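Broom and dustpan

From the Stanside Household Encyclopedia. Last changed 10/4/26.

The broom and dustpan are a pair of hand tools for getting dry dirt off a floor. The broom pushes the dirt into a heap, the pan takes the heap away, and that's the whole job (I've still managed to write one of the longest entries on this site, so bear with me!). In this entry I stick to the household kind, with a bit on street and yard brooms where they come into the story. Mops, carpet sweepers and vacuum cleaners have their own pages.

Names

Broom is also the name of a shrub with yellow flowers and thin, whippy green twigs, and the tool took its name from the plant. People cut the twigs, tied them in a bundle and swept with them. A bundle of birch twigs around a stick is usually called a besom, and that's the round one you see in drawings of witches. In the part of the country where I grew up, a short hand brush was simply "the brush" and a dustpan was "the shovel," which caused some confusion when I moved to Purkley and asked a hardware store for a brush and shovel. I was sent to the fireplace aisle.

History

For most of history a broom was something you made at home out of whatever grew nearby: twigs, reeds, straw, corn husks, heather, palm leaves. They shed a lot and didn't last, and you made another. In North America the big change came with broomcorn, which is a kind of sorghum and has nothing to do with the corn you eat. Its long, springy seed heads hold up much better than straw. Early broomcorn brooms were still round. The flat broom is usually credited to the Shakers, who pressed the bundle in a vise and stitched it, and if you've ever tried to sweep with a round one you'll know why the flat shape caught on. It covers a wider strip with each stroke and gets into corners.

Dustpans are younger than you'd think. Early patents for them date from the 1800s, and the first ones were plain sheet metal with a handle. The long-handled lobby pan, the kind that tips up when you lift it, came along later for stores and theaters, where people didn't want to bend over all evening.

My own town comes into the story for a short while. The Stanside Broom Works sold its flat brooms by catalog, and I have a reprint of one with 236 pages. Most of it is brushes, for bottles, hats, lamp glass, stoves, horses, and one "for the inside of boots" that I would love to own. The house broom was model 351. It had four rows of stitching in red thread, and old ones still turn up at the Purkley flea market every August, usually worn down on one side.

Floors and dirt

A smooth hard floor such as tile, stone, sealed wood or linoleum is where a broom does its best work. Tile has one catch: the grout lines sit a little lower than the tiles, so fine dust settles in them and a stiff broom skips right over. Sweep along the lines first and then across them. If the tiles are laid on the diagonal, follow the diagonal. It feels silly for a minute and then you stop noticing. 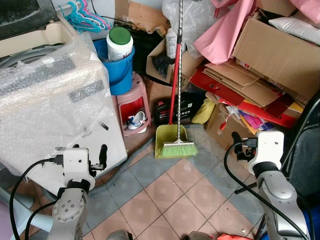 A reader wrote in to say that I had this backward, and that on any tiled floor you should go across the joints first with a soft broom, so the big crumbs are out of the way, and only then run along them. I tried it both ways in my kitchen for a couple of weeks. For crumbs the reader is right. For plaster dust or flour I still go along the lines first, and I've left both methods in the entry so you can pick.

Rough concrete is a different animal. You want a push broom with stiff bristles and you want short strokes, and if it's very dusty, sprinkle damp sawdust or a little water ahead of you to keep the dust down. Rugs can be swept too, and were for centuries, but you mostly move the dirt deeper into the pile. I'd take the rug outside.

Bristles

Broomcorn is stiff, a bit rough, and good on wood and porches. It likes a slightly damp room, and dries out and snaps near a heater. Some people soak a new one in warm salt water before its first use. I've done this and couldn't tell you if it helped, but the broom smelled nice.

Plastic bristles come either straight or with split ends, which sweepers call flagged. Flagged bristles catch fine dust and pet hair, and unflagged ones are better for gravel and wet leaves. Horsehair is the softest of the common ones and lovely on polished floors, though you pay for it. There's also Galtine, a crimped synthetic fiber sold under that name in my area, and I'm fond of it for kitchens. It rinses clean under the faucet and doesn't take on the smell of onions the way corn does.

Handles are wood, metal or plastic. The thread on the end isn't always the same from one maker to the next, so take the old head with you to the store if you only want to replace the handle. Please learn from me on this one!

The pan

What matters on a dustpan is the front edge. It has to lie flat on the floor for its whole width, and cheap pans tend to warp. Many plastic ones have a soft rubber lip to close the gap. The leftover line of dust that won't go in (you pull back, sweep, pull back, sweep, and it gets thinner and thinner and never goes away) comes mostly from a lip that's nicked or a floor that isn't level. A damp paper towel picks it up. So does a damp cloth, and the cloth can go in the wash.

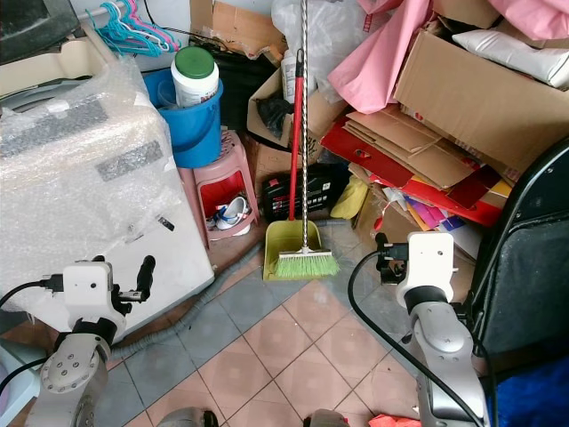
Red-handled broom and yellow dustpan in a storage corner.

Some pans have a row of teeth along the back for combing fluff out of the bristles. The Hamel pan was the first I owned with these, and I now get annoyed at any pan without them. You press the broom into the teeth and pull, over a trash can if you have any sense, and the fluff comes off in one gray lump.

Storage and care

Hang a broom up, or stand it on the end of its handle. If it lives with its bristles on the floor they'll bend to one side, and a bent broom sweeps in a curve. A hole drilled through the top of the handle and a loop of string is all you need. I keep mine on a nail by the back door, next to the dustpan, which hangs from its own little hole.

Turn a flat broom around every so often so both faces wear evenly. Wash plastic ones in a bucket of soapy water, rinse, and let them dry bristles down over a railing or bathtub edge. Corn brooms can be dipped and shaken but shouldn't sit in water, or the stitching loosens. I wash mine about 2 times a year and feel very virtuous afterward. The pan gets a wipe when I remember, and the wall behind it gets one a lot less often than that.

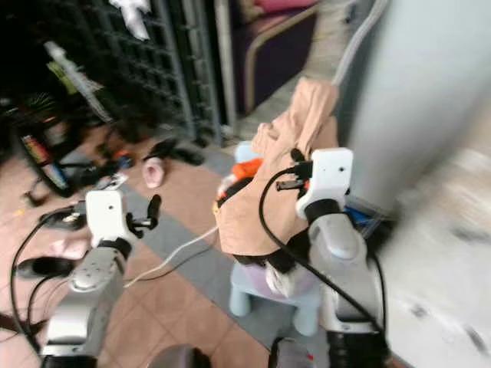 Sayings and beliefs

There are more broom superstitions than I can fit on one page, and the list on my notes page is past 100 now. A few of the common ones: don't take an old broom to a new house, don't sweep after dark, and don't sweep over anybody's feet or they'll never marry. A broom that falls across a doorway means company is coming. Jumping over a broom is part of weddings in several traditions, with a long history in African American families especially, and that has its own entry.

"A new broom sweeps clean" is the saying everyone knows. Some versions add that the old one knows the corners.

See also

Besom; Carpet beater; Carpet sweeper; Grout; Jumping the broom; Sawdust; Stanside Broom Works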